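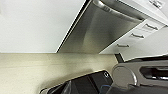
**Vormachen** (auch *Programmieren durch Vormachen* oder *Lernen aus Demonstrationen*, engl. *learning from demonstration*) bezeichnet in der Robotik Verfahren, bei denen eine Aufgabe von einem Menschen am oder mit dem Roboter ausgeführt und daraus eine Steuerungsvorschrift abgeleitet wird. Der Bewegungsablauf wird dabei nicht als Programmtext formuliert. Nach der Art der Eingabe unterscheidet man die Führung von Hand und die Fernsteuerung (Teleoperation).

## Begriff

Im industriellen Umfeld ist *Teach-in* gebräuchlich. Gemeint ist dort meist das Anfahren und Speichern einzelner Stützpunkte, die der Roboter später unverändert wiederholt. Beim Lernen aus Demonstrationen dienen die Aufzeichnungen dagegen als Stichprobe, aus der ein Modell auch für abweichende Ausgangslagen geeignete Bewegungen ableiten soll. Eine einzelne Aufzeichnung heißt *Demonstration* oder *Episode*.

## Verfahren

### Führung von Hand

Bei der kinästhetischen Führung bewegt der Bediener den Arm unmittelbar. Die Steuerung kompensiert die Gewichtskraft und gibt die Gelenke nachgiebig frei. Die aufgezeichneten Gelenkwinkel sind ohne Umrechnung auf dem Roboter ausführbar. Nachteilig ist, dass Hand und Unterarm des Bedieners in den Kamerabildern erscheinen können und zweiarmige Aufgaben nur schwer von einer Person zu führen sind.

Eine Variante verwendet einen von Hand gehaltenen Greifer ohne Arm. Die Lage des Greifers wird aus Bild- und Inertialdaten geschätzt und anschließend auf die Kinematik des Zielroboters übertragen. Posen außerhalb des Arbeitsraums müssen verworfen werden.

### Fernsteuerung

Bei der Fernsteuerung gibt der Bediener die Bewegung über ein getrenntes Eingabegerät vor, etwa einen baugleichen oder verkleinerten Führungsarm, einen Handcontroller oder eine 3D-Maus. Führungsarme übertragen Gelenkstellungen direkt, Handcontroller geben in der Regel eine Pose des Endeffektors vor, zu der eine inverse Kinematik berechnet wird. Ohne Kraftrückmeldung werden Kontaktkräfte häufig zu hoch gewählt, besonders bei flachen Gegenständen auf harten Auflageflächen.

## Aufzeichnung

Gespeichert werden üblicherweise Gelenkwinkel, Greiferöffnung, Stellbefehle und Kamerabilder mit gemeinsamer Zeitbasis. Am Handgelenk montierte Kameras erfassen den Nahbereich des Greifers und bewegen sich mit ihm. Ihr Horizont ist daher oft stark geneigt, und die Verdeckung durch die Greiferfinger ist über alle Episoden hinweg ähnlich. Fest montierte Kameras ergänzen die Übersicht, müssen aber nach jeder Verstellung neu kalibriert werden.

Problematisch sind glänzende Oberflächen. Spiegelungen auf Edelstahl, lackierten Fronten oder Glas ändern sich mit der Kamerapose und können vom Modell fälschlich als Merkmal der Aufgabe genutzt werden.

## Beispiel: Datensammlung Trillatby

Die Sammlung *Trillatby* umfasst 1385 Episoden aus Küchenumgebungen, verteilt auf 39 Aufgaben. Sie wurde unter Leitung von Adwoa Odoi mit dem Fernsteuersystem *Plodby* aufgenommen. Version 2 erschien am 12. März 2024; sie enthält gegenüber der ersten Fassung getrennte Zeitstempel für Befehl und Ausführung. Von den Episoden wurden 1000 für das Training freigegeben, die übrigen dienen der Validierung und Fehleranalyse. Das Aufzeichnungsprogramm *Timeck* markiert Pausen des Bedieners, schneidet sie jedoch nicht heraus.

## Grenzen

Das gelernte Verhalten ist an die Verteilung der Demonstrationen gebunden. Kleine Abweichungen führen in Zustände, die in den Daten nicht vorkommen, und vergrößern sich im weiteren Verlauf (*compounding error*). Gegenmaßnahmen sind Korrekturepisoden, bei denen der Bediener während der autonomen Ausführung eingreift, sowie absichtlich gestörte Startposen. Uneinheitliche Bedienstrategien erschweren das Lernen ebenfalls: Wird ein Gegenstand teils von links, teils von rechts gegriffen, kann ein mittelndes Modell eine unbrauchbare Zwischenbewegung erzeugen.

## Siehe auch

- Imitationslernen
- Inverse Kinematik
- Luo (Datenformat für Episoden)
- Teleoperation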